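Tagebuch, November

Um 18 Uhr im Projektraum gewesen, etwas zu spät, weil der Bus an der Brücke stand. Roos war schon da und hatte den Rechner hochgefahren. Lenuța kam kurz nach mir und brachte die ausgedruckten Protokollbögen mit, diesmal beidseitig.

Unsere Gruppe heißt jetzt offiziell Cleler. Der Name stand wochenlang nur als Platzhalter im Antrag und ist dann geblieben. Die Aufgabe im Semesterprojekt bleibt dieselbe: Der Arm soll Schreibtischkram vom Tisch greifen und in den Stifthalter stellen. Stifte, Marker, alles, was so herumliegt. Bücher und Hefte bleiben liegen und dienen als Störung für die Erkennung.

Zuerst haben wir die Liste der Griffe vom letzten Mal durchgesehen. Von den 200 Versuchen, die wir bis zur Zwischenpräsentation brauchen, fehlt noch ein guter Teil. Lenuța möchte die Lage der Stifte nach jedem Durchgang ändern, Roos nur nach jedem zweiten. Wir haben uns auf jeden geeinigt, es kostet halt mehr Zeit. Ich schreibe die Bögen, Roos sitzt am Rechner, Lenuța legt um.

Die Prospekte von der Messe liegen jetzt mit auf der karierten Tischdecke, dazu der Messekatalog und das ROS-Buch, das ich zu Hause seit dem Sommer nicht mehr aufgeschlagen habe. 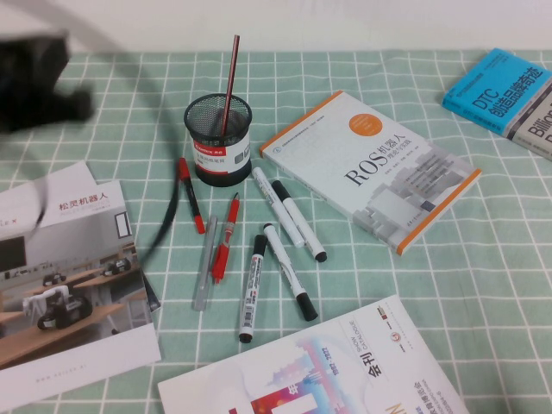
Zwei rote Stifte, links die Prospekte von AgileX:

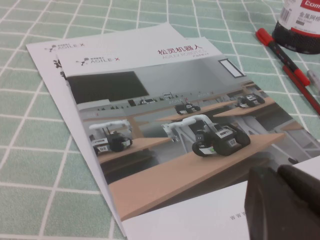
Frage, die heute wieder aufkam: Warum greifen wir die Stifte nicht einfach immer in der Mitte?

Weil der Schwerpunkt bei den Markern durch die Kappe verschoben ist und sie beim Anheben kippen. Der Greifpunkt wird deshalb pro Stiftart festgelegt, bei den Markern zwei Zentimeter näher an der Kappe. Steht so jetzt auch in der Datei, damit wir es nicht noch einmal besprechen.

Danach weitergemacht bis kurz vor neun. Die erste Serie mit 10 Durchgängen lief ordentlich, in der zweiten hat die Erkennung zweimal den Rand eines Prospekts für einen Stift gehalten. Roos hat die Schwelle im Skript angehoben, danach kam der Fehler nicht mehr vor. Ob das bei anderem Licht auch so ist, wissen wir nicht. Ich habe es mit Fragezeichen auf den Bogen geschrieben.

Längere Diskussion über den Bericht. Lenuța will das Kapitel über die Kalibrierung vorziehen, ich würde es hinten lassen, weil es trocken ist und die Betreuung es sowieso kennt. Roos war es egal. Vertagt.

Die Gruppe Grecu hat gefragt, ob sie unsere Auswertung übernehmen darf. Von mir aus, aber sie sollen die Spaltennamen nicht wieder ändern – beim letzten Mal hat mich das einen ganzen Abend gekostet. Roos schreibt ihnen.

Auf dem Heimweg noch Brot gekauft. Bis zum nächsten Treffen: Bögen abtippen, Datensicherung auf die zweite Platte, im Skript die Pausen zwischen den Griffen kürzen. Und den Schlüssel für den Schrank bei Lenuța abholen, den hat sie wieder eingesteckt.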